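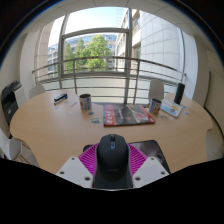

ok gripper maintenance thread, I promised this to a couple of people back in August and then never did it. 04/09/2023, finally getting around to it

this is for the hand-held one with the soft ribbed fingers. we call ours Thomas. the arm version at Ridamley uses the same fingers so most of this carries over, but I mostly live with the hand-held so that's what you get

first thing I do every time: take the fingers off. yes, every time. people wipe them while they're mounted and all the crud just slides down into the joint where the finger meets the plate (ask me how I know)

wash them in warm water with a drop of dish soap, then get in between the ribs with an old toothbrush. no alcohol on ours, it made the last set go kind of chalky and they started slipping on anything smooth

while they dry, look at the ribs. bend each finger over your thumb and watch for little white lines at the base of a rib. one line, I keep using it and write it down. a line that opens up when you bend it, that finger's done

and swap BOTH fingers, please. I put one new one in next to an old one last year and spent a whole afternoon wondering why everything I picked up was rotating to the left. new one is stiffer! of course it is!

our log says the last pair came off at 2843 grips. I'd planned on 2000 so I'm pretty happy with that. Gutano's pair is at 400 and already looks tired, but they grab a lot of boxes with sharp corners over there

fasteners next. three on each plate, and the big one near the inner edge is the one that works loose on ours. snug it by hand, then a tiny bit more with the driver. if you crank it the plate twists and your fingers won't meet square

easy check for square: close it slowly on a business card. card stays flat, great. card curls, back off the big one and start over. I do this maybe three times before I'm happy lol

then the lens. microfiber only, breathe on it, small circles. it's a fisheye so a smudge near the rim doesn't look like much and then the whole side of your recording is soup. I lost a morning of data to one thumbprint in August and I'm still mad

last bit is a test grip on something with an awkward shape. I like a computer mouse stood on end, held just by the sides. domed, narrow in the middle, flares out at the bottom, so if the fingers aren't wrapping evenly you feel it right away

hold it for a slow count of 10 and tilt your wrist both ways. if it creeps I go back to the card check before I blame the fingers

someone at Cornik asked me about spare plates. I've never cracked one so I don't keep any, but I do keep a little bag of extra fasteners taped inside the case lid. they roll. they roll so far

oh and write the date on the new fingers BEFORE you mount them, on the back side, paint marker. regular sharpie rubs off in a week

will do the charging dock next if anyone cares, ours has a bent pin and a long story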